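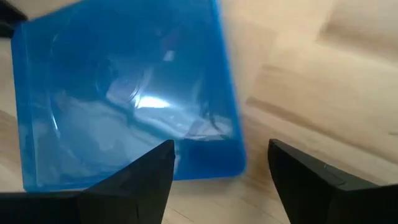 2 min read

The Lid Problem
By Dima Chamoun
9/3/22

My mother owns 80 food containers and, by her own estimate, 2 lids that fit. She keeps the bottoms in one cabinet and the tops in another, on the theory that absence makes the heart grow fonder.

I brought this up with the staff at Lamden, a kitchen supply store in Trindport that has been selling people things to put leftovers in since 1873. Back then it was stoneware crocks, and the lids went missing from those too. The store kept a ledger of replacement requests, and the early pages read like a town in mourning. One customer on Cabello Street wrote in every May for eleven years. Same crock.

Plastic was supposed to fix this. It was cheap, it was light, and it stacked, at least until you bought a second brand. Each maker settled on its own idea of a rectangle, with corners a hair rounder than the next fellow's, and no lid has crossed the border since. The warehouse over in Mallberg holds around 3000 loose lids, sorted by color, which tells you how far anyone has gotten with sorting them by size.

People have their methods. My neighbor writes matching letters on the top and bottom in marker, and the dishwasher takes them off again. My brother-in-law throws the whole lot out when he moves and starts over with takeout tubs. My own system is a dinner plate laid across the top, which works fine until somebody wants the milk.

I did ask my mother whether she'd consider getting rid of the bottoms that no longer have a partner. She gave me the look she saves for people who return a casserole dish unwashed. The lids would turn up, she said. Then she sent me home with half a pot of lentils under a sheet of foil, and told me she'd want the container back.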